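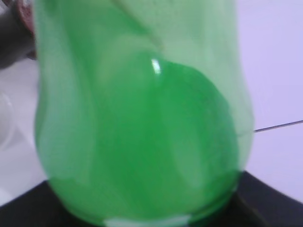
# Chapter 4: What a Green Claim Is Worth

Most shoppers will tell you they care about waste, and most sellers have noticed. The result is a kind of advertising that leans on mood and says very little. A translucent bottle in pale, milky green looks gentler than a gray one, yet the tint tells you nothing about where the plastic came from or where it will end up. Color is cheap. So are words like "pure," "kind," and "earth-friendly," which no one has to prove because no one has said what they mean.

This chapter asks you to be stubborn. When a label makes a claim, you should want to know what was measured, who measured it, and what it was compared with.

## 4.1 The Lustex Survey

Take the case of Lustex, a cleaning brand sold in Asville. Its ads said that shoppers "overwhelmingly prefer" its new packaging. The company had mailed questions to 1,105 customers and got 642 replies. That sounds like a decent return until you ask who bothers to write back to a soap company. People who disliked the product had mostly stopped buying it and were never on the list.

Illia Stetsiuk, who taught consumer math in Asville, used to hand the survey to his students without the company's name on it. Few of them trusted it. With the name and the leaf logo put back, nearly 3 in 4 did.

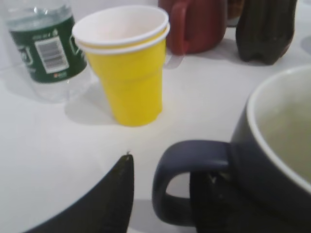 *Figure 4.1. A dark green label with small white print. The barcode identifies an item for sale; it does not back up a claim.*

## 4.2 Seals and Who Pays for Them

A seal from an outside group ought to settle things – sometimes it does. But Oller and Kravets, two rival brands, both carried seals from groups they paid yearly fees to. Neither group had published a test. Before you read on, write down what you would need to see before believing either one, and keep the list for the exercises.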